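# Keep-out zones and force limits in a simulated home: do the real rules apply?

**Posted by Ravinder Kennedy, 22 Nov 2024**

We run household tasks for a two-arm mobile robot in simulation before anything goes on hardware. The current set is bedroom tasks, mostly opening and closing drawers. The real unit goes into a test apartment in January, and our safety lead wants the sim runs to follow the same written rules we will use there: speed caps, contact force limits, a keep-out zone over the bed, and a logged stop if any of those are broken.

Half my team thinks that is a waste. Nobody can get hurt in a simulator, and the limits make every run slower. The other half wants the limits on from the first run. The bedroom we use most is the one below, taken from the robot's side with both arms forward.

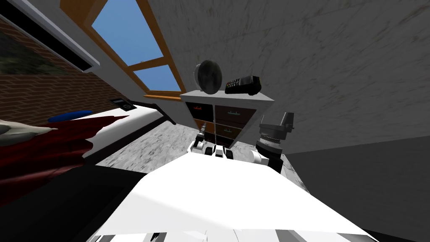

*Bedroom scene, arms at the drawer cabinet. Bed on the left, two loose items on the cabinet top.*

What I need to know:

- Do you enforce real-world limits in sim, or only check them afterward from the logs?
- How do you treat objects that are not part of the task, like the things on top of the cabinet?
- Does a bed count as a place where a person might be, even if the scene has no person in it?

We use Girer for the scenes and a controller we wrote ourselves. I have read the personal care robot standard (ISO 13482) but it does not say much about how to set up a simulator.

---

**Isabelle Beaulieu**

Enforce them in the controller, and keep the controller the same in both places. If the limits live in the simulator settings they get lost when you move to hardware. We had this at Cusby. The sim had a speed cap set in the scene file, the controller knew nothing about it, and the first hardware run went at whatever the motors allowed. The stop button was used inside of a minute.

On your three points:

1. Log and enforce. Logging alone tells you a policy breaks the rule, but by then you have trained on the bad runs. We threw out 231 runs for that reason and had to do them over.
2. Write a rule for non-task objects before you start. Ours says that any contact with one is a fault, and any object that ends up on the floor fails the run even if the drawer opened. With items standing on a cabinet you are pulling on, check this every time. A hard pull on a drawer can shake the whole cabinet.
3. Yes. Treat the bed as occupied. Your risk assessment should be about the place where the robot will be used, and people sleep in bedrooms. A blanket can hide an arm or a leg from the cameras.

Also write down who is allowed to change a limit, and put the version of the limits file in each run's log. You will want that when a result looks odd later.

---

**Normand MacLeod**

I would just turn it all off in sim. It's a sim. Put the limits on when you get to the apartment.

> **Isabelle Beaulieu:** Then the policy has never seen the limits and you are testing something different from what you trained.

> **Normand MacLeod:** Fine for drawers I think. We did it for a shelf task and only had to retune for 2 days.

---

**Guðlaug Hedegaard**

Mostly agree with Isabelle, with one change. Be careful with contact force numbers from a simulator. They depend on the time step and on how stiff the contacts are set. We saw a 400 N spike on a drawer handle that went away when we made the time step smaller. So enforce speed and keep-out zones strictly, and for force use a filtered value and note the filter in the test plan. Then repeat 5 of the same pulls on hardware with a force gauge before you trust the sim figure.

For the keep-out zone, include the elbow and the base as well as the gripper. When a robot is working close to a cabinet with a bed next to it, the base turning is easy to forget. Ours was clear at the hand and over the line at the elbow.

> **Ravinder Kennedy:** Thanks, we only had the zone on the grippers. Will add the elbows and base and move the limits into the controller. The filter note is going in the test plan too.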